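Wastbridge kitchenette set: equipment and budget notes

This file goes with the Wastbridge recordings. It covers what we bought, what we would buy again, and what to plan for if your group wants to collect a similar set with hand-held grippers. File formats and splits are described in the main README.

Summary

Episodes: 930
Sites: 7
Gripper pairs in use: 4
Collection period: finished in September
Contact for equipment questions: Agnes Fagerlund
Contact for site access: Said Ouazzani

What we bought

Gripper pairs. We ordered four pairs from Khokhar, planning to run three and keep one spare. All four ended up in use. If you can only afford three, schedule your sites so that two teams are never out on the same afternoon.

Finger pads. Our first order was 25 sets and it did not last. Pads wear fastest on drawer pulls and appliance doors. Put them in the budget as a consumable, on a separate line from the grippers, or the reorder will have to go through approval again.

Marker cubes. Printed in house. Siu-ming Wei keeps the print file and the size check sheet. A cube printed even slightly small will throw off the pose of the second gripper, so measure each one before it goes out.

Storage. We underestimated this. Buy the drives at the start of the project and label them by site.

What we did not buy

We got a quote from Gavley for a fixed two-arm station and turned it down. It would have used most of the equipment money and stayed in one room. The quote is in the planning folder – Loretta Ruiz-Ortega can share it with groups that have a bigger budget.

Planning a site

1. Visit before you book. Check outlets, counter height and how many people walk through.

2. Look at the lighting. Glass walls and ceiling lights give strong reflections, and blinds add repeating lines that tracking may not like. Run a short test before you commit to the room.

3. Expect shared spaces. Most of our counters were in working buildings, with appliances and other people nearby.

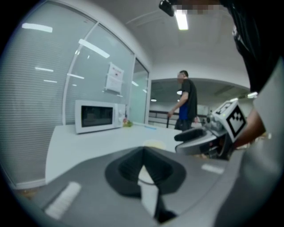 4. Allow time for blurring. Every episode needs a privacy pass before release, and a person has to check the result.

Known gaps

Site codes are missing from the early expense sheets. Harriet Abernathy is matching them to the receipts, and the cost table will be added to this folder when she is done.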